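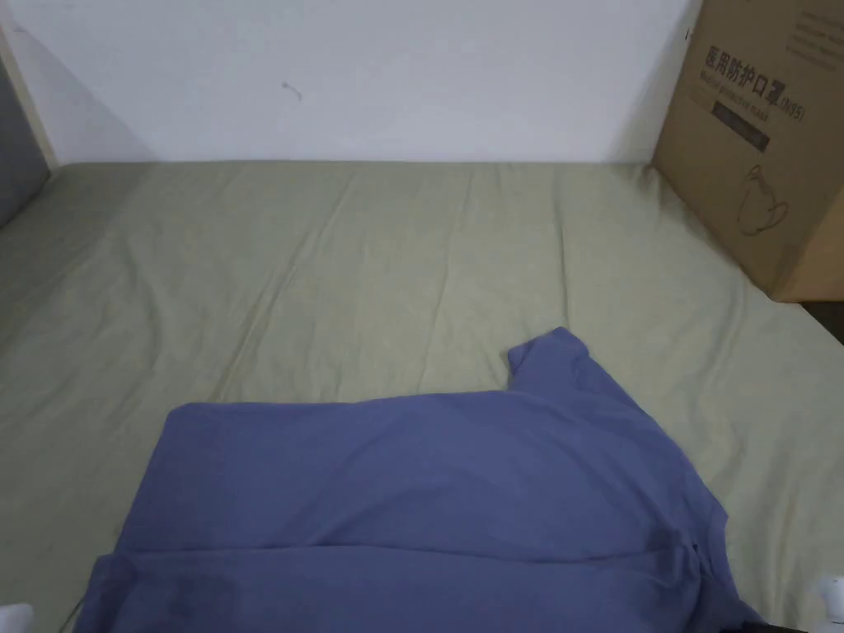 Laying the shirt down is where most of the work gets decided, in the view of Hawi Ambaye, who told us early in our home visits that "if it lands badly, you're already folding a problem." We heard versions of this remark in nearly every household in Nallville, and it changed how we coded the sessions. Our first scheme began at the first fold. The revised one begins when the garment touches the surface.

Figure 1. A blue shirt on a bed with a fitted sheet, spread loosely, with one sleeve pointing toward the far side and part of the cloth doubled over.

4.2 The bed as a folding surface

We had expected tables. The earlier literature on laundry at home, and our own pilot in the Esinau apartments, led us to ask people where their folding table was, and the question got a lot of puzzled looks. In 16 households we logged 1,264 folded garments, and the bed was by far the favorite place to fold them. This delighted us, because a bed is a wonderfully odd work surface! It is wide, it gives under the hand, and it wears a cloth of its own that can wrinkle along with whatever is put on it.

Softness matters more than we guessed. On a hard tabletop a person can press a crease flat with the side of the hand. On a mattress the same press sinks, and the layers shift against each other. Several people had worked out a sweeping stroke for this, palm open, moving from the middle of the garment toward the hem. Mbali Naidoo called it "petting the shirt," and we have kept her name for it in the coding manual.

Knits gave the richest material. A loosely spread knit like the one in Figure 1 rarely shows its full outline. A sleeve may be easy to find while the rest of the shape is hidden under a doubled layer, and bunching on one side can pull the edge away at an angle. We coded such starts as "partly open" (Kaufmann scale, level 2). People dealt with them in very different ways. Some picked the whole garment up again and gave it a shake. Others stayed down on the bed and hunted for a corner, then peeled the top layer back. We had no code for the hunting at first, and adding it meant going back through 136 clips, which was slow going but well worth the trouble.

Sleeves deserve a note of their own. When a sleeve pointed away from the body of the shirt, people tended to deal with it first, even if the other side was in much worse shape. It seems to work as a handle for the eye as well as for the hand. Whether this holds for long sleeves we can't yet say, as short-sleeved tops made up so much of our sample.

We did not score neatness. The Skornerine checklist has an item for it, and we tried it in April, but two coders could look at the same finished pile and disagree completely. What counts as folded belongs to the household. We return to this in Section 5, along with the drawers.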